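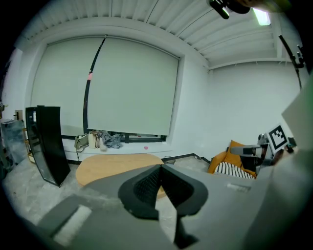 How to Clear and Reset a Shared Room with a Round Table

Rooms > Shared Spaces > Care and Resetting

Overview Booking Room Care Lost Items Contact

This guide applies to the small meeting rooms on the upper floor of the Catterall Building, Bekport. It sets out how a room is to be left at the end of a booking. Users should allow fifteen minutes for the work and should begin before the booked period ends. The same procedure may be followed in any room of similar size that has one table, a window with roller blinds, and a sill wide enough for belongings to collect on it.

Before you begin

Bring a soft dry cloth, a second cloth that has been dampened and wrung out well, a dust mop, and a mild soap without bleach. The supply closet beside the elevator holds all of these. Scouring pads, wax sprays, and furniture oil are not to be used on the tables.

Step 1. Clear the windowsill

The sill is the place where most property is left behind. Bags and folded or crumpled cloth items tend to gather there, and a pale bag against a white sill is easily missed by a person leaving in a hurry. Remove every item and ask those present to claim what is theirs. Small objects should be picked up first, before any larger bag is moved across them.

Anything unclaimed goes to the front desk with a lost item slip. Write the room, the hour, and a plain statement of the color and kind of item. Do not open a closed bag. The desk will do so if it becomes necessary.

When the sill is bare, wipe it from one end to the other with the damp cloth and then with the dry one.

Step 2. Set the blinds

Each blind is to be lowered and raised separately. Hold the bottom bar level while it moves, and let neither blind drag against the other where the two hang close together. Check for any cable or pole near the window before raising a blind, and move it aside if it can be moved safely. At the end of the day both blinds are left down to the same height.

Step 3. Clean the tabletop

The light wood shows water marks readily. Clear the surface completely and proceed as follows.

Dust the top with the dry cloth, following the grain.

Wipe with the damp cloth, again along the grain. For a sticky spot, add one drop of soap to the cloth and never directly to the wood.

Wipe the rounded edge separately. Hands rest on it throughout a meeting, and it collects more soil than the center.

Dry the whole surface at once. No liquid should remain for more than 2 minutes.

A scratch, burn, or lifted area should be reported on Form 697. Users should not attempt to sand or fill it. The tables were supplied by Girnach and are refinished each March, when small marks are dealt with together.
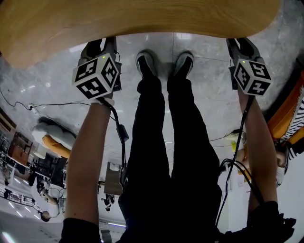 Honey-colored tabletop with a rounded edge, and gray marble-patterned floor tile with thin grout lines.

Step 4. Attend to the floor

Pick up any cable that crosses the walking area and coil it loosely. Hand cables belonging to the building to the front desk; others leave with their owners.

Run the dust mop over the tiles, starting at the wall farthest from the door. Glossy tile shows footprints and streaks under ceiling lights, so look along the floor from the doorway once the mop has been put down. Streaks are removed with the damp cloth and dried straight away. Pale veining is part of the pattern and should not be scrubbed.

Grit caught in a grout line may be loosened with a soft brush. Metal tools are not permitted on the floor.

Step 5. Final check

Return the table to its position and confirm that it does not rock. If it does, turn the leveling foot by hand until it is steady. Switch off the ceiling light, close the door, and enter the time on the sheet outside the room.

Charges

A room left in poor order may be charged to the booking account. The standard charge for additional cleaning is stated in the Arnau Room Agreement, a copy of which is kept at the front desk. Questions about a charge should be sent in writing and should quote the booking reference.

Revised September 20, 2018

Contact Room Services, extension 1276 | © Arnau Shared Spaces | Back to top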